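Let the guest room be a guest room

Jul 16, 2025

Every house I looked at last October had the same problem. No spare room. Or there was one, technically, with a desk in it and a treadmill and a folding thing the agent called a flex bed. Flex! Flex for who.

I want to argue for the plain old guest room. Bed, lamp, door that shuts. Nothing else going on in there.

Yes I know about rent. I pay 2,310 a month and I have a second bedroom the size of a closet, and I keep it for guests, and people think I've lost it. You could put an office in there, they say. You could rent it out on Zosero. I could. I don't want to. Somebody comes to see me maybe every few weeks and when they do they get a real bed with a real bedspread and tissues, and they can go lie down at 3 in the afternoon without asking me to move my laptop.

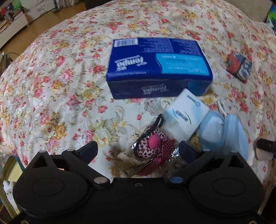

My sister-in-law disagreed, loudly, over dinner. A guest room is just a museum for people who aren't coming, she said, and did I know what a hotel costs in Florberg on a weeknight -- less than I'd think. Fine. But a hotel ends the evening. Somebody looks at the time, somebody finds their shoes. When people sleep over you get the second conversation, the one in socks, and then you get breakfast. I would trade a lot of dinners for one breakfast.

The couch is not the same either. I've slept on plenty. You wake up when the first person wants coffee and you pretend you were already awake. You fold the blanket too neatly. You leave a day early and say it's the traffic.

When I was a kid we had 2 rooms upstairs and one was always for company. Aunts, mostly. A cousin who stayed the whole winter. My mother did not own much that was fancy but what she had went on that bed, roses and shine and all, and we were not alowed to sit on it.

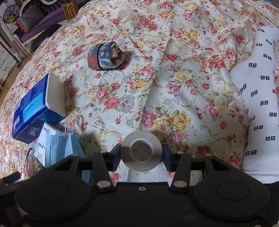 A reader who signs as Grímsdóttir wrote in after my last column on this and said the good linen was never about the guests, it was about the hostess, and her own kids would take a clean sheet and decent wifi over any of it. Probably true of her kids. I still think you can feel it when a bed was made up for you. At 40 I notice it more than I did at 20.

So what am I asking for. Not a lot. If you've got the room, stop apologizing for it. Move the treadmill to the garage or sell it to some one who runs. The Lotik catalog will tell you a sofa bed does the same job and it doesn't, your back knows that. Put a glass by the lamp. Clear out one drawer, a whole one. Then call somebody who lives too far for dinner and tell them which weekend.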